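Blog > House Stuff > The Table, Again

We use cookies to make this site work and to remember your settings. OK / Manage

Placemats! I have opinions now

If you've been reading for a while you know the table saga. We gave up the old one in February, lived off our laps for longer than I'd like to admit, and finally brought home a pale wood one that I am completely in love with. The thing I didn't plan for was what to put on it. So this is a post about placemats (I know, I know, thrilling stuff).
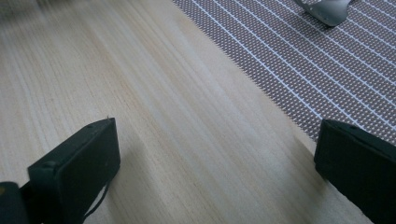
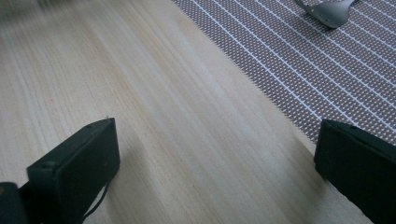 I went with woven mats in a greyish, purply brown with thin white stripes, and I'm so happy with them. I got them at Michailidis, the little housewares place next to the dry cleaner, where I had gone in for a colander and nothing else. Did I get the colander? I did not. I stood in the linens corner holding a mat up to a photo of my table on my phone like a crazy person.

Before these I tried two other kinds. The first were Vuden cork ones, which looked great for a week and then started leaving crumbs of themselves everywhere. The second were from Lenon, a really pretty cream linen, and that was entirely my own fault. We eat a lot of tomato sauce in this house. Cream linen and tomato sauce had one dinner together and that was the end of that.

What I like about the woven kind is that you can just wipe them. Dish soap, sponge, done. I shake them out over the sink first and leave them flat on the counter overnight, and by coffee time they're ready to go back. Please don't roll them up damp like I did with the cork ones, they never did sit flat again.

The color took me the longest. I wanted something that would let the wood be the star, but every beige mat I tried kind of vanished into the grain and the whole table looked like oatmeal. Dark navy was too much, it made dinner feel like a business meeting. The mauve-ish grey is soft enough that it doesn't shout, and the stripes give it a bit of life. My sister thinks they look like something from a beach rental. I've decided that's a compliment.

As for the table itself, it's a Jovard and it cost us 600 dollars secondhand, delivery included. I was nervous about such a light top with the way we live, so I've been oiling it every 3 months and being kind of a pest about coasters. It has a couple of dings already. One is from me dropping a jar lid on it while telling everybody else to be careful.

The edges on the mats are a tiny bit rough where the weave stops, and I went back and forth on whether that would bug me. It doesn't! I did trim one stray thread with nail scissors and then made myself walk away before I trimmed the entire mat into a coaster.

Next on the list is the light over the table, which hangs so low that anyone tall gets it right in the forehead. I've got three saved in a tab and I hate all of them a little. If you have a dining room light you love, leave me a comment and tell me where it came from. I still need a colander, too.

258 shares | 2 comments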